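Allness 2.0 modded APK – anyone tried it?

pebbledash42
Found a download of Allness with everything unlocked, the "premium" rooms and all. The page says tested and virus free. File is 70 MB. Worth a go or not?

mothwing
They all say virus free. The one on the Play Store is about 42 MB, so what's in the rest of it?

gr_tolley
Could be the extra rooms bundled in instead of downloaded later. Bigger doesn't always mean dodgy.

mothwing
Could be. Could be an advert loader as well. Which permissions does it ask for?

pebbledash42
Contacts, storage and "display over other apps".

mothwing
For a puzzle game. Right. 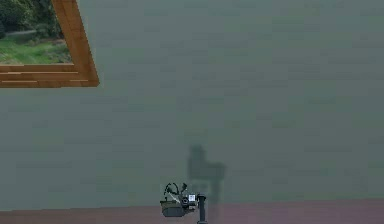 gr_tolley
I put the mod on an old Protau tablet with no accounts on it, and I'm not convinced anything is unlocked. The menu says Premium in gold letters and then the rooms look like the free ones to me. Grey-green wall, picture in a wooden frame up in the corner, strip of pinkish-brown floor. If that's what people pay for, I'll keep my money. No pop-ups so far, mind.

Clarkitz
Disagree about the rooms. The paid ones are plain on purpose, the puzzles are where the work went. I bought it in March and I'm on level 14.

gr_tolley
Fair enough, but then how would I know whether the mod has done anything?

Clarkitz
You wouldn't – so buy it or play the free bit.

mothwing
Has anyone compared the signature with the Pintér release? A screenshot of a menu proves nothing.

pebbledash42
No idea how to do that. I've deleted the file for now.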